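Getting Crumbs Out of a Two-Slot Toaster

Unplug the toaster and let it cool completely. Most two-slot models have a tray that slides out at the back or the bottom. Pull it out over the sink, tip the crumbs into the trash and wash the tray in warm soapy water. Dry it well before it goes back in.

If there is no tray, turn the toaster upside down over a sheet of newspaper and shake it gently. A soft pastry brush will get what sticks to the inside walls. Keep knives and forks out of the slots, even with the plug pulled, as the heating wires bend and break easily.
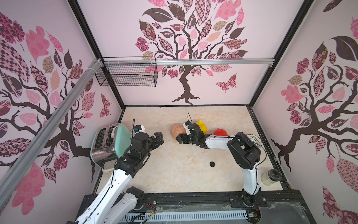
Wipe painted sides with a damp cloth and a drop of dish soap. Mint green and other pale colors show grease first around the lever, so go over that spot twice. Chrome needs only white vinegar on a soft cloth, then a dry cloth to take off the streaks. Scouring powder will scratch both.

I tried the Enditz and Fukeck polishes on chrome and saw no difference between them and vinegar. A 300 ml bottle of vinegar lasts me roughly 7 months.

Wire baskets and strainers can be done at the same time. Soak them for 60 minutes in hot water with baking soda, scrub with an old toothbrush along the wires, and hang them up to drip.

Leave the toaster unplugged until the slots are fully dry, then run it once empty with a window open.

Pantelis Sarantis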